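The Teapot Lesson

At the Herkura workshop in Momwood, the robot learns from people's hands. Its teachers hold a gripper with soft orange fingers and do the task themselves, while a wide camera on the tool records everything. No robot is needed in this part of the work. The arm waits in another room, and it will use the same kind of fingers later.

A lesson is short. The person brings the open jaws to the teapot, closes them, lifts, and puts it down in a new place. One recording takes nine seconds. In one afternoon in August the team made 449 of them, and a new person needed only 30 minutes of practice before starting. The square markers on the gripper tell the software how wide the jaws are open, so this does not have to be guessed. 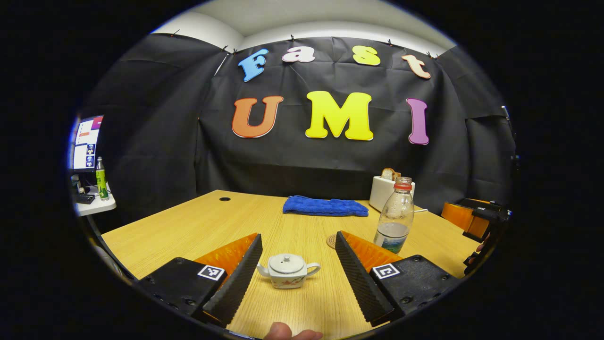 Kotian, who heard all this in the corridor, was less sure that speed is the main thing. A fast recording of a bad grasp is still a bad grasp, and the robot will copy it faithfully.

The team takes this seriously. Recordings with a slip or a long pause are removed before training — in the first weeks this was a large part. After that, the arm placed the teapot correctly in 90 percent of the trials. Most of the failures happened at the handle, and the next recordings will begin from that side.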